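Sorting week is back at Punow, and I've got the sore shoulders to prove it

I popped into Punow in February meaning to stay for five minutes, and left at teatime with dust up to my elbows. It's the annual sorting week, when every drawer, tin and carrier bag of odds and ends in the building gets tipped out and put somewhere sensible (or at least somewhere else!).

This year's target is 4000 small parts, up from 1000 the first time they tried it, and Svenja Strebel had a tally going on the back of an old calendar. She'd reached 143 when I arrived and was already on her second pot of tea. Most of it is bolts, hinges, plugs and knobs left over from the repair evenings — the sort of stuff you keep for years and can never find when you want it.

The big change is the containers. Last year it was all jam jars, and they rolled about and one went off the edge of a bench with a bang that Oluwaseun Akinola still brings up. So now it's open-topped boxes, one per job, and you work over a mat marked out in squares so that whatever you drop is easy to spot. I was sceptical about the mat. I'm now thinking of getting one for my kitchen table.
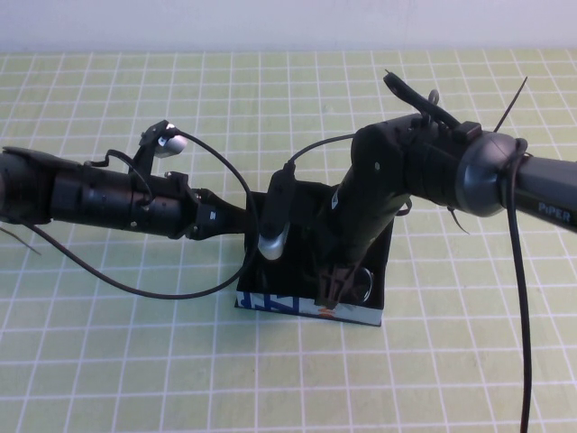
Black boxes are my favourites, as pale washers show up nicely against the bottom, though Fabian Rainer reckons they're hopeless for dark screws and wants white ones. They were still arguing about it when I put my coat on. Aníbal Paucar has asked the hardware shop, Pichler, whether they've got any spare in either colour.

Once it's all sorted, the boxes go on the shelves by the back door and anyone can come and rummage. Cadeo, the bike club, get first pick of the small bolts, which seems fair — they brought most of them in. The rest is free, but do put things back in the right box, please, or Svenja will know.

Sorting carries on until 5 each afternoon. Bring your own mug, and if you've any old hinges at home, bring those too. Domenica Hofstetter is collecting them by the front desk.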